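Posted in July by Gerlach Sisix

Setting up the cup cell in sim before you touch the real arm

Quick one. Had to redo this setup on the Droseo cell after an update wiped the configs, so writing it down while I remember. Assumes you have Zilar installed and the arm model loads without errors. If it doesn't, fix that first, none of the rest will work.

1. Units. Check them. Zilar wants meters, the cup meshes export in millimeters. If your cups are the size of a house you skipped this.

2. Table. Flat plane, plain brown, no texture. Turn the wood texture OFF if you copied an old scene, it slows the render and the cup finder picks up grain lines as edges. Friction 0.7 is fine to start.

3. Cups. One teal, one pink. Low-poly rims are OK for looks but not for contact. Load the visual mesh and the collision mesh seperately, and give the collision mesh at least 16 sides. Less than that and the fingers catch on the corners and the cup hops.

4. Camera. Mount it to the wrist link, not the world. Tilt down 25 degrees, then nudge until the fingertips show along the bottom of the view. You want the tips in there. They're your reference when the numbers look right and the grasp still misses.

5. Gripper zero. Close fully, read the joint value, write it in the config as the closed offset. Open, repeat. Do both even if the first one looks good. Mine was off by some 7 mm after the update and I lost a whole afternoon to it.

6. Approach. Come at the rim from the side, one finger inside and one out. Go slow for the last 13 mm. Stop, don't close yet. Save a frame from the wrist camera and look at it.

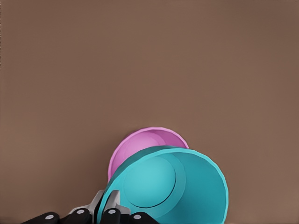 Wrist view at the teal cup's left rim, pink cup behind.

What to check in your own frame:

- Light gray finger segments up at the rim. If only the black pads reach it, you're too high.
- White dots on the pads all in view. Missing one means the camera is tilted wrong, back to step 4.
- Bottom of the near cup visible through the opening. The script uses it to work out lean.

Cups overlapping in the view is fine, the finder handles it so long as the near rim isn't covered. Overlapping in the collision view is not fine. Move the far cup back and reload.

7. Close at low force and lift a little. Cup slides, add friction before you add force. Cup shoots across the table, your collision meshes are inside each other, see step 3.

8. Save the config under a new name. The updater overwites default.cfg every time. Keep a copy off the machine too.

Same offsets go over to the real arm, but run step 5 again there. Sim zero and real zero never match on ours.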